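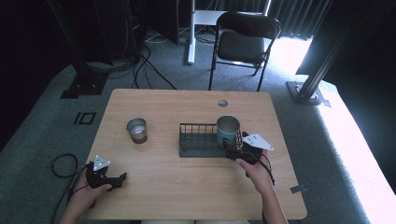

Un abonné de la lettre nous écrit que ses fonds gris virent au magenta dès qu'il mélange flash et lumière du jour, et que la balance des blancs automatique change d'une vue à l'autre sans que l'éclairage ait bougé. Il demande s'il faut remplacer les torches ou revoir la méthode.

La méthode d'abord. Une torche de studio de milieu de gamme dérive de 50 à 200 K selon la puissance, ce qui reste corrigeable au développement. Une fenêtre, elle, dérive en continu. Tant que les deux sources contribuent à l'exposition dans des proportions comparables, aucun réglage global ne neutralise à la fois les hautes lumières et le fond.

Lettre technique, rubrique Lumière
Octobre, par la rédaction
Temps de lecture : 4 minutes

Premier contrôle : l'exposition sans flash. Boîtier en manuel, 1/125 s, f/8, 400 ISO, torches éteintes. Si l'histogramme décolle du bord gauche, la lumière ambiante participe à l'image. On descend alors la sensibilité à 100 ISO et on remonte la puissance des torches de deux diaphragmes. Passer au 1/200 s aide un peu, à condition de rester sous la vitesse de synchronisation du boîtier. Les déclencheurs radio Hevano ajoutent un léger retard et une bande sombre peut apparaître en bas de l'image avant la limite annoncée ; mieux vaut garder un tiers de diaphragme de marge.

Deuxième contrôle : la charte. Une charte grise placée à hauteur du visage, orientée vers l'appareil et non vers la source principale, photographiée au début de la série puis à chaque changement de puissance. La balance se fixe en kelvins sur cette vue. Le mode automatique est à proscrire pour une série de portraits, car il réagit à la couleur des vêtements.

Troisième contrôle : les modeleurs. Les diffuseurs en toile jaunissent. Nous avons comparé une boîte à lumière Flerico neuve et la même après 457 séances : l'écran frontal ancien réchauffe nettement la source, avec une perte d'un quart de diaphragme. Sur un schéma à deux torches, un seul écran jauni suffit à produire une dominante croisée que l'on attribue souvent à tort au capteur. Remplacer les écrans par paire.

Reste le cas où l'on tient à conserver la fenêtre. Il faut alors filtrer. Un quart de CTO sur la torche en fin d'après-midi, rien à midi par ciel couvert, un quart de CTB à l'ombre franche. Les gélatines Gronetti en feuilles se découpent au diamètre du réflecteur ; laisser un jour de deux centimètres pour l'évacuation de la chaleur si la lampe pilote reste allumée.

Pour le fond, le papier Alipour gris moyen présente sous flash une légère remontée dans le rouge. Une correction locale de la teinte, limitée au fond par un masque, est préférable à une correction globale qui verdirait la peau.

Dernière mise à jour : octobre, 16 h 50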